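Kitchen and Table Hands wanted, Dresow supper rooms

Posted Tuesday, September 26, 2023
Ref 567
Part time, evenings and some Saturdays. Start in October.

Quick one as we need people soon. Dresow is a supper room with a kitchen you can see into, long tables, set menu, everybody eats at the same time. We do private bookings too, birthdays, a few works dos. Two of our regular hands are off to college and we want to replace them before the busy stretch.

Looking for two people, maybe three if the hours suit. No catering background needed. You do need to be tidy and not mind repeating yourself, plate after plate.

What you'd be doing

Laying up before service. Clearing between courses. Washing and drying, mostly by hand, the machine only takes the plates and glasses. Sorting the cutlery back into its drawers. Wiping down worktops. Putting out utensils for the cooks so they aren't hunting about when the pans are on. Some light prep, peeling, picking herbs, buttering tins. Bins at the end, sorry.

Shifts are 4.30 till we finish, normally before 11. Supper is provided and you sit down for it. Saturdays there's a lunch shift as well if you want it, tell us.
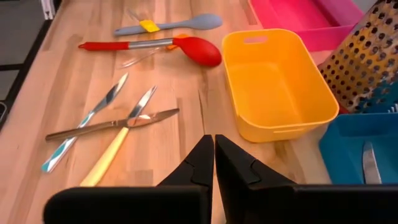 Cutlery is the biggest part of the job and the part people underestimate. We own 360 place settings and hardly any of them match, Leonilde Fonseca has been buying it in odd lots for years and that's how she likes the tables to look. So you can't sort by pattern. You sort by type, then by size, then check each piece for marks and bent tips. A striped handle, a yellow plastic one and a plain metal one can all be table knives and all go in the same drawer, don't start a new pile for each. Knives get laid side by side on the worktop with the blades facing one way before they're put away, not crossed over each other. Cooking tools are kept apart from table things. The red silicone spoon goes back with the long utensils, never in with the cutlery, it gets lost for days.

The worktops are wood. No soaking, no hot pans straight down, no bleach. Cloth well wrung out, then a dry one. We oil them ourselves and will show you how. If you've looked after a wooden worktop at home you are ahead of most.

You'll suit us if

You turn up on time and ring if you can't
You can stand for a whole shift and carry a full tray
You'll ask where something lives instead of shoving it in the nearest drawer
You're 18 or over, late finishes
You can do at least two evenings a week, Fridays especialy

Food hygiene certificate handy but we'll put you through it if you haven't got one. Paid time, not your own.

Pay and the rest

Hourly rate depends on age and experience, we'll tell you the figure on the phone before you come in, so no wasted trips. Tips shared equally between kitchen and floor. Paid every fortnight. Aprons supplied and washed here. Bring flat shoes with a proper grip. Bike storage in the yard, two parking spaces but the cooks usually have them.

Trial shift is three hours, paid whether we take you on or not. You'll be with Arnaldo Sequeira who runs the wash-up and laying up. He's patient but he will make you redo a table.

How to apply

No CV needed. Send a few lines saying who you are, which evenings you can do and any job where you had to keep things in order, shop, school kitchen, your gran's house, whatever. Put ref 567 at the top. Email through the contact page or drop a note in at the door, adressed to Merike Venckus. She's in from 2 most afternoons except Mondays.

If you need anything changed so you can do the job or the trial, say so in the note and we'll sort it beforehand.

We'll be ringing people as the notes come in, not waiting for a closing date. Ad comes down when the places are filled.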